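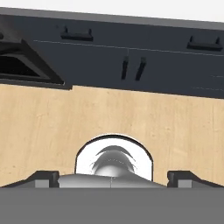 Simulated wrist camera view from the gripper comparison, with the fingers open over the wood work surface.

Gripper Comparison Moves Into Its Second Round

The Manipulation Laboratory at the Trurnwood Institute has finished the first round of its gripper comparison, a study meant to settle which hand and which wrist camera position the laboratory will use on its shared arms. The first round was carried out entirely in simulation. The second will repeat a smaller set of the same trials on the two arms in the ground floor workshop.

The study was proposed by Mireille Karam, who leads the laboratory's work on household and office tasks. Until now each project has chosen its own gripper, and results from one project have been hard to set beside those of another. A controller tuned for one hand often had to be tuned again when the arm passed to the next group, and two student projects last year lost several weeks in this way.

Three grippers were modeled. The first is the Vurnadska parallel gripper already fitted to the older arm. The second is a Kallance two-finger gripper with a wider opening and a heavier body. The third is the laboratory's own design, drawn up by Nahom Zeleke, which uses the Vurnadska drive with longer fingers and replaceable pads. All three were attached to the same simulated arm and driven by the same controller, with only the finger limits and the weight of the hand changed between them.

Each gripper was given 211 trials. The tasks were short and plain: approach a handle, close on it, pull, release, and return to the starting pose. Other trials asked the arm to pick up a small object from a flat surface and set it down inside an opening. Starting positions were varied by a fixed list, so that every gripper met the same conditions in the same order. A trial was stopped and marked as failed if it had not ended within 49 seconds.

Much of the discussion during the round concerned the camera. The wrist camera looks out over the hand, and the hand takes up the bottom of every picture it sends. With the fingers spread, the space between the tips shows the surface ahead, but the hub between the fingers remains in view at all times. Liya Gebretsadik, who set up the simulated cameras, tested five mounting positions for each gripper. Moving the camera back gave a better view of both fingertips and a poorer view of small features on the object being approached. Moving it forward had the opposite effect, and in the most forward position the tips left the picture whenever the gripper opened fully.

The group also found that dark, flat surfaces caused more trouble than expected. Where a dark panel met a pale work surface, the controller located the lower edge of the panel reliably. It was much less reliable in finding black fittings on the panel itself. Deep openings with unlit interiors presented a similar problem, as the controller at times treated the opening as a solid dark face and stopped short of it. Brighter simulated lighting helped in some trials, but Ms. Gebretsadik has advised against depending on it, given that the workshop lights cannot be adjusted one by one.

On grip alone, the Kallance gripper had the best record. It tolerated larger errors in the approach and seldom closed beside a handle instead of around it. Its width counted against it in the trials with openings, where the outer edges of the fingers touched the sides more often than those of the other two. The laboratory's own design did well in the openings and less well in pulling, where the longer fingers let go under load in 26 trials. The Vurnadska gripper fell between the two on most tasks and had no marked weakness.

Anoma Paul, who maintains the controller software, has asked that these results be read with care. The simulated pads do not wear or collect dust, and the friction values were taken from a single set of bench measurements. The contact model is also known to be generous toward wide, flat fingertips. Dr. Paul expects the order of the three grippers to hold on the opening tasks and considers the pulling tasks less certain. A written note on the friction settings has been placed in the project folder together with the trial lists.

For the second round, each gripper will be mounted in turn on the newer arm. The camera will be fixed in the second position from the rear, which gave the most even results across all three hands. A test panel with handles and slots is being made in the Gebreyes Building machine shop and will be bolted to the workshop bench before the trials begin. Changing a gripper requires the arm to be recalibrated, and for that reason all trials with one hand will be completed before the next is fitted.

Laboratory members who use the newer arm should note the following arrangements. The arm will be reserved for the study each morning until noon while the second round is in progress. Afternoon bookings remain open, but the gripper then in place must not be removed, and the wrist camera bracket must not be loosened. Anyone who strikes the bracket or suspects that it has shifted is asked to record the time in the bench log and to inform Mr. Zeleke the same day. The older arm keeps its Vurnadska gripper and may be booked as usual.

Members with a task they would like to see included may send a short description to Lorraine Whiteley in the laboratory office by Friday. Descriptions should state the object, its size, the motion required, and what would count as success. Tasks involving liquids, glass, or loose fabric cannot be taken in this round. Ms. Whiteley will pass suitable proposals to the study group, which will choose a small number that can be run with all three hands on the existing bench.

The trial lists, camera settings, and recorded wrist views from the first round are open to all laboratory members. Project groups that wish to rerun the simulated trials with their own controllers are welcome to do so, provided that the starting positions and the time limit are left unchanged. A report on both rounds is planned for December.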